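Fórum Ullel > Cinema > Filmes vistos e revistos
Tópico: Vale a pena rever um filme de que não gostámos à primeira?

marcelino_barroso
21 de maio de 2024

Boa noite a todos. Ando há semanas para abrir este tópico e vou sempre adiando, porque começo a escrever e aquilo sai-me comprido demais (quem me conhece daqui já sabe). Mas ontem à noite revi "A Casa de Flandlow", que tinha visto no cinema quando saiu e que na altura achei uma maçada sem remédio, e desta vez fiquei colado ao sofá até ao fim dos créditos. Por isso cá vai. 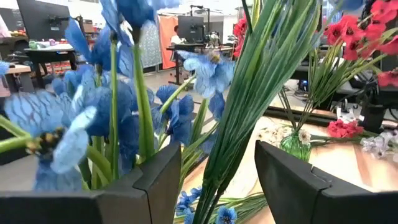
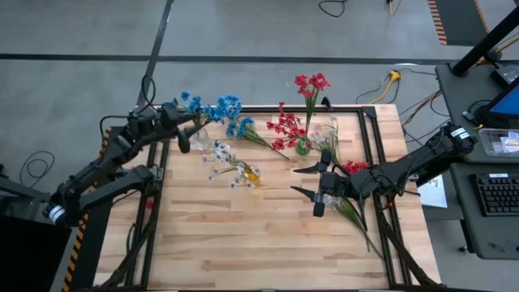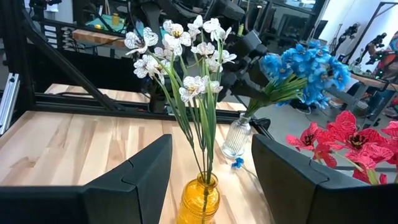
Ora bem, o filme. Para quem não viu: uma família volta à casa da avó para a pôr à venda, e durante duas horas e tal quase não acontece nada. Discutem por causa de um serviço de jantar, o tio adormece à mesa, a filha mais nova vai à estação e volta. Quando o vi da primeira vez estava com a cabeça noutro lado, tinha pouco mais de vinte anos, e lembro-me de olhar para o relógio na cena do jantar. Agora essa cena pareceu-me a melhor do filme. A maneira como a mãe vai servindo a sopa a todos e se esquece dela própria, sem que haja um único plano a sublinhar isso... na altura nem reparei, e agora tive de parar um bocadinho e ir fazer um chá.

O que me faz perguntar-vos: quantos filmes é que eu deitei fora assim? Tenho um caderno onde aponto tudo o que vejo, vai em 2.014 títulos, e há 203 com uma cruzinha à frente que quer dizer "nunca mais". Estou com vontade de ir lá buscar uns quantos. Vocês fazem isto? Ou a primeira impressão é que conta?

ainhoaesteban
Olá, Marcelino! Que bom ler-te outra vez, já andavas muito calado. Eu sou completamente a favor de rever, e olha que por vezes me custa, porque sou teimosa e não gosto nada de dar o braço a torcer. Aconteceu-me com "Zolten", aquele de espionagem em que ninguém percebe quem trabalha para quem. Saí da sala furiosa e disse mal dele a toda a família durante um Natal inteiro. Anos depois apanhei-o na televisão já a meio, sem saber que era aquele, e estava a adorar! Só no intervalo é que vi o título e tive de engolir tudo o que tinha dito.

Quanto a Flandlow, a cena da sopa é linda, sim senhor. Mas para mim o melhor continua a ser a ida à estação, com aquele som do comboio que se ouve e nunca se chega a ver.

projecionista_reformado
Pois eu vou discordar, com toda a amizade. Há filmes a mais e noites a menos. Se um filme não me agarrou à primeira, teve a sua oportunidade e não a aproveitou, e eu prefiro dar essas duas horas a um que ainda não conheço. Passei muitos anos numa cabine, numa sala de 400 lugares, e vi alguns filmes dezenas de vezes por obrigação. Garanto que a maior parte dos maus ficou pior. Há um musical de que nem digo o nome que ainda hoje me tira o sono.

E já agora, vi "A Casa de Flandlow" na estreia e revi-o há dois anos por insistência da minha mulher. Continua a ser um filme de 129 minutos com material para uns 80. A cena da sopa é bonita, dou isso de barato. Mas não se monta um filme inteiro à volta de uma terrina.

marcelino_barroso
Ah, projecionista, essa da terrina foi bem metida, ri-me sozinho aqui na cozinha. Percebo o argumento do tempo, a sério que percebo. Mas há uma diferença entre ver um filme vinte vezes numa semana, a trabalhar, e voltar a ele passados quinze anos, por gosto e de chinelos. Uma pessoa muda muito em quinze anos. Eu, entretanto, ajudei a esvaziar a casa dos meus pais, e aquela discussão por causa do serviço de jantar tivemo-la quase igual, eu e a minha irmã, por um relógio de parede que nem dava horas.

lurdes.m
Posso meter a colher? Acho que têm os dois razão, depende do motivo por que não se gostou. Se foi por aborrecimento, eu dou segunda volta, porque muitas vezes o problema era meu: cansaço, fome, gente a conversar na fila de trás. Se foi porque o filme me irritou, porque achei os diálogos falsos ou a história mal cozida, aí raramente mudo de ideias. O "Zolten", desculpa lá, Ainhoa, vi-o três vezes por causa do meu filho e continuo sem perceber a cena da embaixada. Quem é que tinha a mala, afinal?

ainhoaesteban
Lurdes, a mala estava com o motorista! Desde o princípio! Repara quando ele abre a porta do carro no hotel, tem a mão esquerda sempre escondida. Só dei por isso quando o vi do início ao fim, já mais calma.

lurdes.m
Com o motorista?? Então e a senhora do casaco verde, andava ali a fazer o quê? Agora vou ter de ver aquilo uma quarta vez, muito obrigada.

projecionista_reformado
A senhora do casaco verde não andava a fazer nada, e é esse o meu problema com o filme. Mas não me tirem do assunto. Marcelino, se vais mesmo ao caderno das cruzinhas, diz-nos por qual começas, que eu aposto um café em como desistes ao terceiro.

marcelino_barroso
Aposta aceite! Estive agora a folhear e acho que começo pelo "Mitsotakis-Vlachou", aquele drama de tribunal com os dois advogados sócios que deixam de se falar. Ao lado da cruz escrevi "gritam muito", mais nada, e não me lembro de uma única cena, portanto vou quase como se fosse novo. Depois logo vejo, tenho até ao fim de junho mais sossegado no trabalho e quero ver se despacho um por semana. Vou pondo aqui as impressões. E se alguém quiser ver ao mesmo tempo, diga, que eu acerto a noite convosco.

ainhoaesteban
Eu alinho! Nunca vi esse. Só peço que não seja muito tarde, que depois das onze já não respondo por mim.

lurdes.m
Também vou, mas primeiro tenho de resolver o assunto do casaco verde.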